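Chapter 3
Inside the Case

Plenty of people will tell you that a desktop computer is too complicated to open. Be suspicious of this, especially when the person saying it charges for repairs. Most of what you need to find in a tower can be found by eye, once the side panel is off and the case is lying flat. 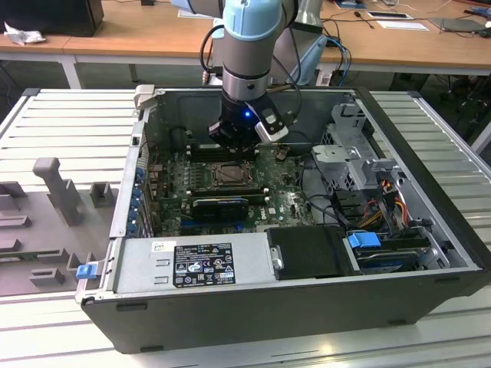

Figure 3.1 An open tower with the power supply at lower left and the drive cage at upper right.

Be equally suspicious of color. Many makers use blue on the parts a person is meant to handle, such as clips and drive handles, but it is a habit and no law binds anyone to it. Read the service manual for your model before you pull on anything.
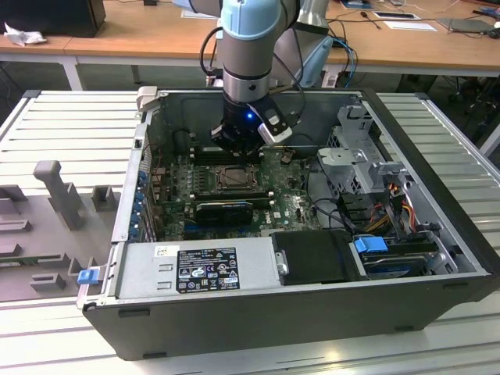 Memory is where most beginners start, and where most bad advice is given. Jennylyn Cabanatuan's shop notes, used throughout this chapter, list 22 supposed cures for a slow computer. We will test the claims one at a time, starting with the one that says more memory always helps.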